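4.2 Handling rules for contact-sensitive parts

The rules in this section apply to any task in which the arm enters an open chassis. They were drafted after the first block of trials, when the two sites taking part in the study, Colico and Pronville, were still working from separate checklists, and they replace both. Wendy Naylor and Mervyn Hebden wrote the first version. Rocío Alvarado revised it in January against the incident log.

The log holds 153 entries. Of these, 131 concern the last few centimeters of travel before a part is seated or after it is released, and only the remainder concern transport between the fixture and the case. We therefore treat approach and release as the regulated phases. Transport is governed by the general speed limits in Section 4.1 and is not discussed further.

Rule 1. The chassis must lie on its side on the slatted platform, open side up, and must be registered before each run. Registration from an earlier run may not be reused, even when the case has not been moved on purpose. Both sites had relied on stored poses, and in both logs the stored pose is the most common root cause of a failed approach.

Rule 2. A part that is to be inserted must be held clear of the cavity until the operator or the supervising program has confirmed the target. The hold is static. Small corrective motions during the hold are not allowed, as they were found to hide a poor grasp: a part that slips slightly under a moving gripper looks the same to the controller as a gripper that is still settling. If the part is tilted in the fingers, the tilt must be measured and written to the run record before descent begins.

Rule 3. When the processor socket is open, no path may cross it below the clearance plane except the path that serves the socket itself. The pin field cannot be repaired at the cell, and a board with a damaged field is withdrawn from the study. This rule accounts for most of the added cycle time reported in Section 5.

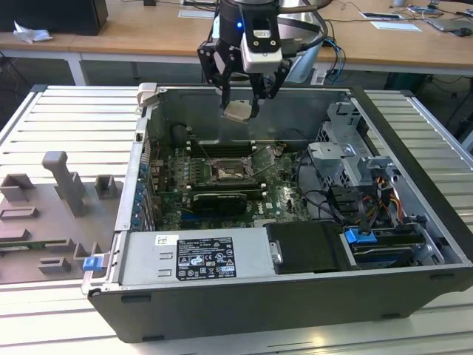
Figure 3. Gripper holding a small flat component above an open tower chassis. The processor socket is open and the retention frame is lifted. The gray fixture plate stands on the platform to the left of the chassis.

Rule 4. Loose cables inside the case are treated as obstacles with unknown shape. The planner is given a keep-out volume that covers the full reach of the cable and not only its position at registration. Joanne Parsons tested a tighter volume on the Temba planner over 400 simulated descents and found that the gain in path length was small, while the number of near contacts rose. The tighter volume was dropped.

Rule 5. Release is permitted only when the measured force along the approach axis has stayed within the band for the full dwell period. The fingers then open to the minimum width that frees the part. Opening to full width inside the cavity is a violation even if nothing is touched. This point was disputed during review – the Pronville group argued that a wider opening lowers the risk of dragging the part on retreat – but the cards and memory slots near the socket leave too little room to make the wider opening a safe default.

Rule 6. After any unplanned contact the run stops and the arm stays where it is. A person may then move it only in the guided mode, at reduced speed, with a second person at the stop button. The run may not be resumed. It is closed, logged with the contact location, and started again from registration.

Compliance was checked by replaying run records through a script that flags each rule separately. Wendy Ackroyd reviewed every flagged run by hand, together with a sample of unflagged ones. The full set contains about 2,000 runs. Rule 2 produced the largest share of false flags, mainly where vibration in the platform was read as arm motion, and its threshold was raised once before the final pass. Thresholds for the other rules were left as first set.

Two limits should be noted. The rules assume a parallel two-fingered gripper and have not been checked with suction tools. They also assume that the fixture plate is fixed to the same platform as the chassis. The Fesport cell, where parts are fed from a separate table, needs an added registration step, and its results are reported apart from the others in Section 5.3.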